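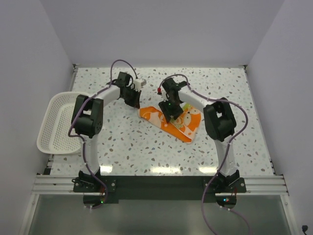
Small Firms Should Bring Back the Email Newsletter

I have run the online side of small businesses for long enough to have watched several platforms come and go, and I have reached a simple opinion. Most small firms put too much work into social media and too little into a plain email list.

Take Holholm, a shop that sells lamps and shades. When I first worked with them they were posting twice a day on every network they could find. The owner, Murdo Morrison, wrote most of the posts himself at night. His follower count went up every month and he was pleased with it. Then one network changed the way it ordered posts, and the same followers stopped seeing him. He had done nothing different. He was told he could pay to reach them again.

That is the main problem. A follower belongs to the platform. An email address, given freely by a customer, sits in your own file, and you can take it with you when you change suppliers.

Murdo started his list with 300 addresses, all from people who had bought something and ticked the box. He sends one message a month. It has a photo of a new lamp, a few lines on how to fit it, and a note on opening hours. The first one brought in 40 orders. I don't say every shop will see that, and his later ones have been lower, but he had never been able to tie a single order to his daily posts.

What People Say Against It

Kevin McGrath, who handles marketing for the furniture maker Bidura, disagrees with me and has told me so more than once. His view is that young customers don't read email. I think he is partly right. They don't read bad email, and they get a great deal of it. They do open receipts, delivery notices and messages from shops they like. Bidura's own list had been left alone for years and then hit with 23 sale messages in one October. People left it in large numbers, and I would have left too.

The other complaint is that email can't be shared the way a post can. This is true. If your business depends on strangers finding you, as El Sherbiny's catering business did in its first year, then you need to be where strangers are. I would still ask those strangers to sign up once they arrive.

There is also the matter of rules. You need permission, you need a working unsubscribe link, and you need to keep the list clean. Some owners hear this and give up. It takes an afternoon to set up, and most mailing services handle the link for you.

What I Would Do

Pick one social network, the one your customers mention, and drop the rest. Post there when you have something to say -- twice a week is plenty. Put a sign-up box on your website where people can see it, and ask for the email address only. Skilisska, a small yarn seller, used to ask for a name, a phone number and a birthday as well. They cut the form down to a single field and sign-ups went up within 3 weeks.

Then write to the list on a regular day, in the same voice you would use across the counter. Keep it short. If there is nothing new that month, skip it. Readers will forgive a missing newsletter sooner than an empty one.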